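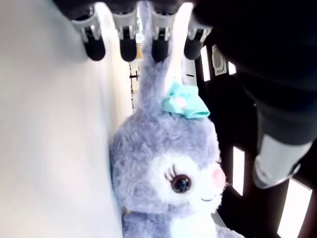 **How often should a plush toy be washed?**

Every two months for a toy that is handled daily, and twice a year for one that sits on a shelf. Wash sooner after a spill or an illness in the house.

**Can it go in the washing machine?**

Check the sewn-in label first. If the label permits machine washing and the toy has no battery box or sound module, use a zipped mesh bag, cold water and the gentle cycle. Spin at the lowest setting. Toys with glued-on parts are surface wash only.

**What does "surface wash only" mean?**

The outer fabric may be cleaned with a damp cloth and a small amount of mild soap. The stuffing must stay dry. Work on one area at a time, wipe off the soap with a second cloth dampened in clean water, and blot with a towel.

**How do I treat bows, ribbons and other trim?**

Remove trim that is pinned or snapped on. Trim that is stitched down stays in place. Test turquoise, red and other strong colors before washing: press a wet white cloth against the back of the bow for one minute. If color transfers, clean around the bow by hand and keep it out of the water.

Fabric loops flatten in the wash. Reshape them while damp and leave a small roll of tissue inside each loop until dry.

**Are plastic eyes and printed lashes safe to wash?**

Plastic eyes tolerate cold water but scratch easily. Turn the toy face-inward in the bag so the eyes do not rub against the zipper. Printed or glued lashes should be dabbed, never rubbed. Embroidered mouths and noses need no special care beyond trimming loose thread ends – do not pull them.

**Why did the fur go stiff after washing?**

Residue from detergent or softener is the usual cause. Rinse again in plain water. When the toy is fully dry, brush the pile with a soft pet brush in the direction it grows, using short strokes. Long-pile fur should be brushed once while damp and once when dry.

Heat also causes stiffness. Most plush fur is polyester, and damage from a hot dryer cannot be brushed out.

**How long does drying take?**

Allow 16 hours at room temperature for a small toy and up to two days for a large one. Press the toy in a dry towel first, then lay it on a rack and turn it at intervals. Do not hang a rabbit by its ears. The weight of wet stuffing stretches the seam at the base.

The toy is dry when the thickest part of the body no longer feels cool to the touch.

**How do I remove cosmetic stains or ink?**

Blot with a cloth dampened in rubbing alcohol, starting at the outside of the stain. Test on the underside first. Keep alcohol away from printed details and from plastic eyes, which it can cloud.

**What is the best way to store plush?**

Use a cotton bag or a lidded box in a dry closet. Avoid vacuum bags for anything longer than a move – compressed stuffing may not recover. Stand ears upright or fold them loosely over tissue.

**Do you sell mesh bags and brushes?**

The Kandis mesh bag and the Gesta soft brush are stocked at the Zekbridge counter. The bag takes toys that weigh 200 grams or more when dry. Smaller items should be washed by hand.

Last revised 5/14/19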